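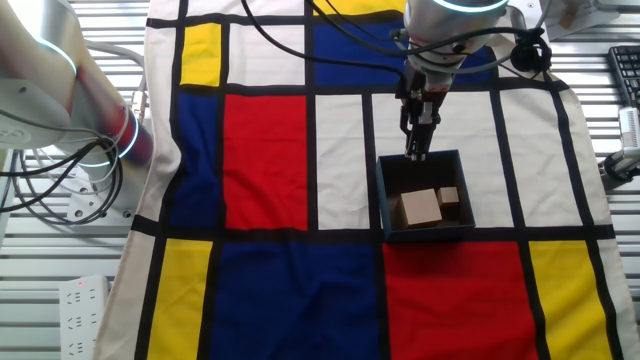

The right arm at the rim of the blue box, both cardboard cubes inside, patterned cloth down.

Home | Projects | Wiltwood | Reports | People | Contact

Wiltwood progress report, May
To: Rochelle Baptiste, Brullard Fund
From: Aliki Mitsotakis-Vlachou

Hi Rochelle,

You asked me to keep this one short and skip the equations, so I'll do my best on both counts (no promises on the first!). The big news is that the patterned-background work has finally given us a number I'm happy to show people, and I'd like to spend most of the report on that.

Quick refresher on where we were. In the last report I told you the cube policy was doing great on the bare metal bench and falling apart the minute we changed anything behind the cubes. Milan put the cloth down one evening, the one with the red, yellow and blue rectangles and the fat black lines, and the arm started reaching for the corners of the print. It would go down very confidently next to a place where two black lines met and close on nothing. A straight black line on cream looks a lot like the edge of a box if all you've ever seen is gray slats, I guess.

So the question for this period was simple enough: can we get the policy to stop caring about the cloth without collecting a whole new set of demonstrations on it? Collecting is the expensive part, and I know you've been watching that line in the budget.

What we tried first didn't work. We recolored the background in the old recordings, thousands of random flat colors, and trained on that. It helped with plain cloths and did almost nothing for this one, because flat colors don't have edges in them. Roel had said as much in April and I owe him a coffee.

What did work was Marijke's idea. She pastes random line grids into the background of the old recordings, with different line widths and angles, and then makes the policy predict the same motion for the clean version and the messy version of each moment. We've been calling it Stivine around the lab and the name seems to have stuck. It adds around 2 hours to a training run, which we can live with.

Now the test. We ran 101 trials on the patterned cloth, all with the two cardboard cubes and the blue box. A trial counts as a success only if both cubes end up in the box and the arm backs off without dragging the box along with it. The old policy managed 22. With Stivine it's 99 out of the same 101 starting layouts!! I made Milan rerun the scoring from the recordings before I'd write that down, and he got the same count.

I do want to be careful with it, though. It's one cloth, one box, and two cubes that are pretty different in size and easy to tell apart. The two misses were both the small cube, and both times it started out on a black line right at the edge of a blue panel. The arm came down a bit far over and pushed the cube away, then went back to hovering. Marijke thinks the wrist angle is the problem there and I think it's the shadow, and we haven't settled it.

We also have one result that didn't go our way. On the bare bench the new policy is a little slower than the old one. It hesitates above the box before letting go, like it's checking. No drop in success that we can find, but if you stood next to it you'd notice. Roel wants to see whether a smaller share of pasted grids in the training mix gets the speed back, and he has the first of those runs going now.

Things that cost us time: the cabling, again. The arm cables lie across the top of the cloth and they shift as it moves, so the cloth creeps. We taped the corners and the tape let go. We ended up straightening it by hand between trials, which is dull work but made the layouts repeatable enough to compare the two policies fairly. I'd like to run the cables overhead before the next round, and there's a small request for that in the budget sheet.

Next up is the part you were asking about on the phone, using both arms. All the numbers in this report are from the right arm only, and the left one was kept out of the task on purpose so we could change one thing at a time. The plan is to have the left arm hold the box steady while the right one loads it. Araújo has offered us a set of printed fabrics nobody here has seen, and we'll keep those out of training completely and use them only for testing.

Spending is on track apart from the cable item. I haven't touched the travel money yet. If you'd like to come by and watch a run, mornings are best, we usually have the arms going by 10 and Milan likes an audience. The trial recordings and the scoring sheet are in the shared folder, in the one marked Stivine.

Best,
Aliki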